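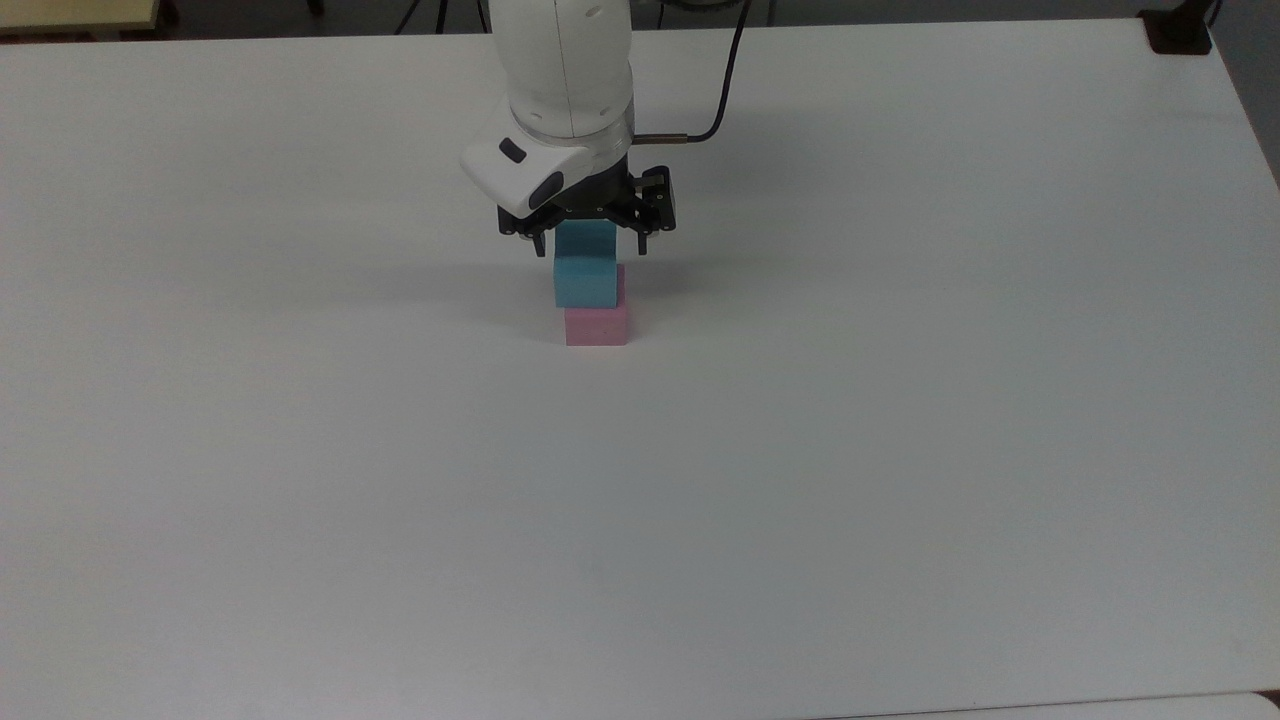
## Sep 10, 2020 – chores question, block stacking

Started on the chores list for Puralis. Their question is whether an arm can put away a kitchen's worth of stuff yet, plates and tubs mostly. My guess is no, but I want numbers before I write that down, so we begin with two foam blocks, blue on pink, white table, nothing else to bump into.

Settings carried over from the Fikdale runs except the descent speed, which I dropped. 200 attempts planned, 164 completed before I stopped to fix the log. Of those, 147 left a stack I'd accept. Most of the others were bad grasps on the blue block – one finger landing on the top face. A few let go too high.

What this says about dishes: not much yet. Foam forgives a lot. It squeezes, it grips back, and a drop from a finger's width does no harm. A bowl does none of that. The Cheema people got decent results on folded towels and poor ones on anything with a rim, and I expect the same.

The part I'd trust today is plain placing, one known object onto another, table clear. For the shop floor that could cover loading blanks onto a fixture. For the kitchen it covers maybe the mugs, if someone lines them up first, and then you may as well put them away yourself.
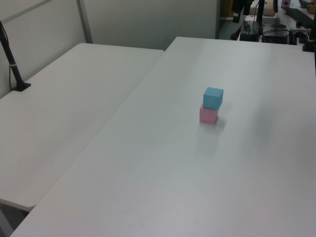

Blue on pink, side view. Pass: edges close to square, no gripper in the frame.

To do:

- Rerun the missing 36 with the log fixed
- Tighten the pass rule. "I'd accept it" won't hold up when Dremard reads this
- Same test with two plastic tubs, then a tub on a plate
- Write down time per attempt. A person does this in a second or two and Puralis will ask
- Tubs and plates have to be finished by November, towels can wait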